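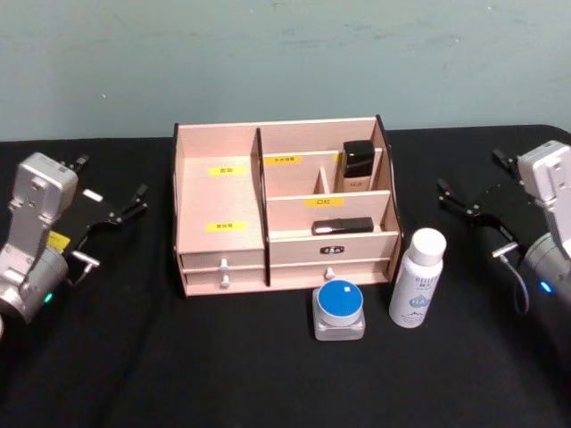 Last updated: 1/3/18

Does the Gridmont take walk-ins for the tasting menu?

My wife and I will be in Unberg for two nights in September and want to eat at the Gridmont. The website only lists the tasting menu under reservations, but a friend of hers ordered it at the bar without booking. Is that still possible? Also, is the kitchen any good with a shellfish allergy? We had trouble at Likden last year, where they just took the course off and brought nothing in its place.

3 answers

Answer 1
The bar serves the short menu only, and has since they changed chefs. For the full tasting menu you need a table and they ask for 2 days' notice. Call instead of using the form and mention the allergy when you book. I can't eat shellfish either and they gave me a beet dish in place of the scallop, plus a different broth with the fish. Parking on the street is free after 6.

Answer 2
went in the summer, food was ok, portions small. Tomaszewski is better for the money and you can walk in

Answer 3
Agree with the first answer about calling. One thing to add: there are two seatings and the late one can run past 11, so ask for the early one if you have a drive afterward. The wine pairing is optional. They will also do half pours if you ask, though it isn't printed on the menu. I don't know about the bar, I have only sat in the dining room.

Was this page helpful? Yes / No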